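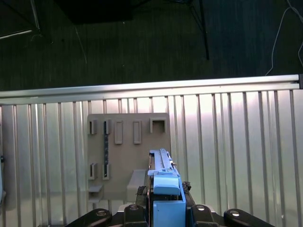
Fig. 1. Slender plastic part held upright in front of the slot board.

Unit 5: Slot boards and the upright insertion of slender parts
Notes prepared by Melahat Yurt

5.1 Purpose

A slot board holds long parts upright and apart from one another. It is used at the end of a bench or between two stations, where a part has to be found in a known place and at a known angle. The board in these notes has five slots in one row, set along its upper part. It stands against a metal backing, with a rail above.

5.2 Terms

Slot: the opening that receives the part.
Holder: the raised body around the slot, standing out from the face of the board.
Lead-in: any widening at the mouth of the slot.
Clearance: slot width less part width, measured at the widest section that enters the slot.
Pitch: centre-to-centre distance between neighbouring slots.

The holders in a row need not be alike. Narrow boxes and taller frames can share one board, so record slot positions from the centre of each opening. Measuring from the outer walls of the holder gives a false pitch wherever the type changes.

5.3 Features of the part

The part in Fig. 1 has a flat top surface, a raised ridge along its length and small notches and tabs near the tip. Measure clearance over the tabs, if they enter the slot. A ridge stiffens a long part against bending in one direction only - it does little against twist.

5.4 Insertion

Hold the part upright and bring it level with the slot before moving it towards the mouth. Correct the tilt first, then the sideways offset. If both are corrected together, it is hard to tell which of them caused the contact.
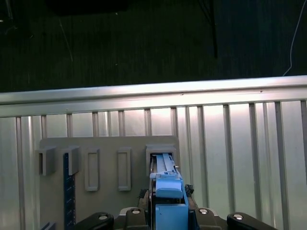
Push in line with the slot and stop if the force rises early. A slender part that is tilted will touch the mouth at two points, and more force then tends to wedge it. Withdraw, realign and repeat. Do not rock the part from side to side, as this wears the edges of the slot.

The end slots have a neighbour on one side only, so they are the easier ones to reach. Trials made only there will give a better result than the board as a whole.

5.5 Recording

The Toprak log sheet used on this course has one line per attempt: slot number, part type, number of contacts, seated or not seated. Erdal Ekinci's set from June holds 2,440 lines. Use the first 1,000 for the exercise and keep the rest for checking.

Exercise: plot contacts per attempt against slot number, with a separate series for each part type. Mark the end slots on the plot. Hand in the plot with the clearance table from Unit 4.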